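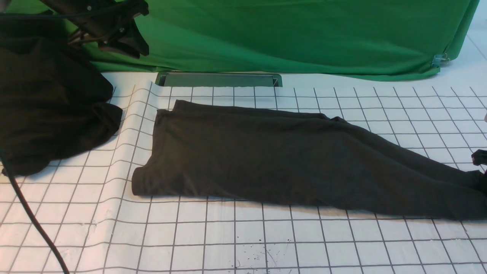
*Fig. 4-1. Black garment folded lengthwise on a sheet with printed grid.*

## 4. Fitting and first start of the Cemano logger board

Section 4 is for the Cemano logger board with the green screw terminals. If you have the older board with the white plug connectors, please use the previous edition of the guide, where the pins are numbered from the other side.

Text revised Wed 22 July by Rosângela Macedo.

### 4.1 Before you begin

You need the following parts:

- the Cemano logger board
- a main board with the standard header layout, 5 V logic
- a USB data cable (a charging cable will give power but no serial port)
- a small flat screwdriver for the terminals
- one memory card, formatted as FAT32
- the coin cell for the clock, sold separately

The Emon library must be version 2 or later. The first version compiles without any warning, but it writes the time in the wrong column of the log file.

**Caution:** Disconnect the USB cable and any external supply before you put the logger board on the main board or remove it. The clock chip is not protected against a header that is shifted by one pin.

### 4.2 Mounting the board

1. Touch a grounded metal object, for example the case of a plugged-in computer.
2. Look at the pins under the logger board. If a pin is bent, straighten it slowly with flat pliers. Do not bend the same pin many times.
3. Hold the logger board over the main board with the card slot on the same side as the USB connector.
4. Start all four rows of pins in the headers before you press. Then press on the two long edges, first a little on one side and then on the other.
5. Check from the side that the boards are parallel. A gap of one or two millimetres between plastic and plastic is normal.
6. Insert the coin cell with the plus sign up. It should go under the metal lip first and then down.
7. Push the memory card in until it clicks.

**Note:** On some main boards the USB connector is tall and its metal shell can touch the solder points of the logger. Put a piece of insulating tape on top of the shell. Normal paper tape is sufficient for the test, but for permanent use please take polyimide tape.

### 4.3 Setting the jumpers

There are three jumpers near the terminal marked SENS. From the factory, all of them are in the left position, and for most users that is correct.

| Jumper | Left | Right |
|---|---|---|
| J1 | logic level from main board | logic level from terminal |
| J2 | clock interrupt off | clock interrupt on pin D2 |
| J3 | card select on D10 | card select on D4 |

Move J3 to the right if you also use a network board, as both would want D10. After that you must change the card line in the sketch (see 4.5, step 4). Forgetting it is the most frequent reason for the message "no card".
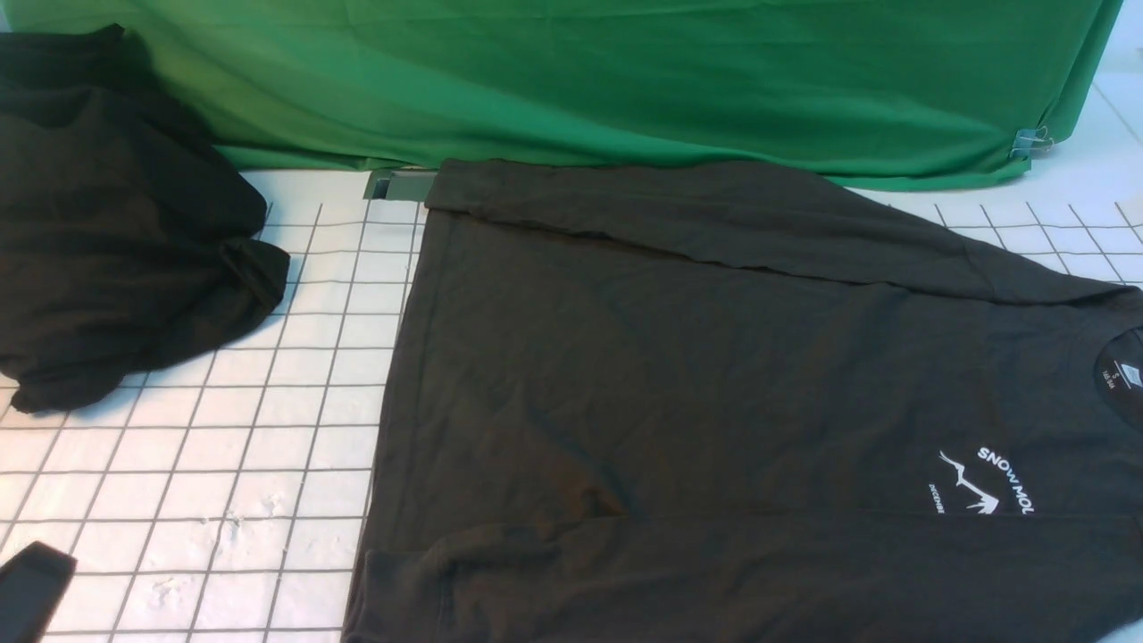

J1 needs some more attention. When it stands to the right, the logger takes its logic level from the terminal VREF, and if nothing is connected to VREF the level is floating. The board can then seem to work for hours and afterwards stop in the middle of a line. Leave J1 in the left position unless your sensor has its own supply – and in such a case, connect VREF before you switch on the main board.

**Caution:** Never connect more than 5 V to VREF. There is no fuse on this line.

### 4.4 Connecting a sensor

The terminal block accepts solid wire or stranded wire with ferrules. Strands without ferrules can be used too, but twist them well and check that no loose hair goes to the neighbour terminal.

1. Remove 5 mm of insulation from each wire.
2. Connect the ground wire first, to GND.
3. Connect the signal wire to A, or to A and B for a sensor with two outputs.
4. Connect the supply wire to V+.
5. Pull softly on each wire. If it moves, open the screw, push the wire deeper and close again.
6. If the sensor cable is shielded, connect the shield to GND only at the logger side. Leave the other end open and cover it.

For long cables we recommend the Ovitz filter module, which is screwed between the sensor and the terminals. It makes the reading slower, so do not use it with pulse sensors such as rain gauges or flow meters.

### 4.5 Installing the library and the test sketch

1. Download the Emon package and unzip it to the libraries folder of your editor. The folder name must be written exactly **Emon**, with capital E.
2. Close the editor completely and open it again.
3. Choose *File > Examples > Emon > LoggerTest*.
4. Find the line `CARD_PIN = 10`. If you moved J3 to the right, write 4.
5. Select your main board and the serial port, then upload.
6. Open the serial monitor. Set the speed to 9600.

After the start you should see the following lines, in this order:

```
Cemano logger
clock: not set
card: ok
free records: 1036
```

The free records are for the buffer memory on the board, not for the card. The logger keeps up to 1,036 records there if the card is removed, and writes them to the card the next time one is found. When the buffer is full, the oldest records are overwritten first.

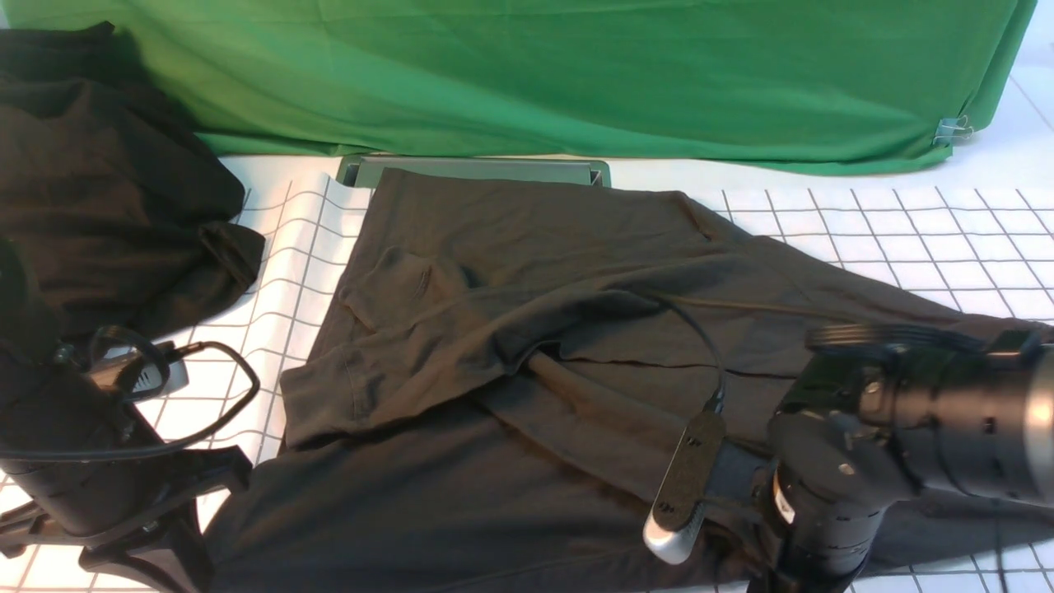
**Why does the clock say "not set" when I have just put in a new coin cell?**

The coin cell only keeps the clock running, it does not know the time. Send the command `T` in the serial monitor, as explained in 4.6, and the message will disappear at the next start. If it comes back after you have unplugged the USB cable, the cell is empty or was inserted upside down.

### 4.6 Setting the clock

1. With the test sketch running, type `T` and press Enter.
2. The logger answers `YYYY-MM-DD hh:mm:ss`.
3. Type the date and the time in the same form, with zeros where needed. For January you must write 01, a single 1 is refused.
4. Press Enter at the moment when your reference clock shows the time you have typed.
5. Type `C` to read the clock back.

The clock does not change for daylight saving. If you compare log files from several places, it is easier to set all loggers to UTC from the beginning and to convert later in the spreadsheet. We do it so in our own measuring station in Bragança, and the summer files match the winter files without corrections.

### 4.7 Calibrating the analogue input

Each board has a small offset, which is stored in the buffer memory as a plain number. A new board has the value 0. You need to calibrate only once for each combination of logger board and main board.

1. Disconnect the sensor from A.
2. Put a short piece of wire between A and GND.
3. Wait until the board has been powered for ten minutes.
4. Type `K0` and press Enter. The logger answers with the zero value.
5. Remove the wire from GND and put it to the terminal REF, with the other end still in A.
6. Type `K1` and press Enter. The logger answers with the scale value.
7. Write down both values on the label under the board – if you ever replace the main board, you will want to compare.
8. Type `S` to save. Without this step, the values are lost at power off.

On the board used for writing this section the scale value was 197. Yours will be different, and a different value does not mean a fault. If the logger answers `K1 out of range`, the wire in REF has probably no contact. Repeat from step 5.

**Note:** Do not press the reset button between `K0` and `S`. If it happened, start again from step 1.

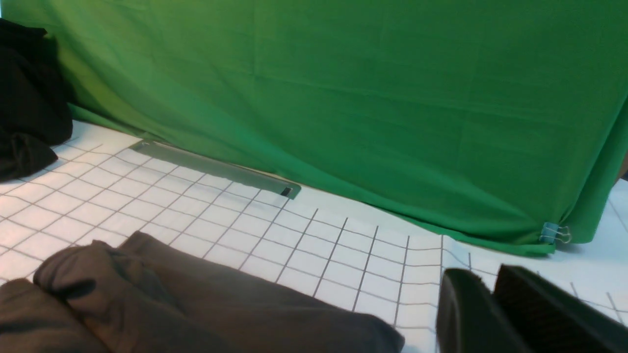

*Fig. 4-2. Light blue binder clip at the corner of the green cloth.*

### 4.8 Starting the first recording

1. Upload the sketch *LoggerRun* from the same examples menu.
2. Choose the interval with the command `I` followed by seconds, for example `I60`.
3. Type `G`. The green LED near the card slot blinks once for every record.
4. Let it run for several records, then type `X` to stop.
5. Wait until the yellow LED is off and take the card out.
6. Open the file `LOG00.CSV` on your computer. The first column is the time, the second is input A and the third is input B. An input that is not connected shows numbers which wander around, you can ignore them.

**Caution:** Do not remove the card while the yellow LED is on. The file can become unreadable, including records from earlier days.

If the time column is good and the values of A are plausible for your sensor, the logger is ready. Mounting in an enclosure and battery supply are described in section 5.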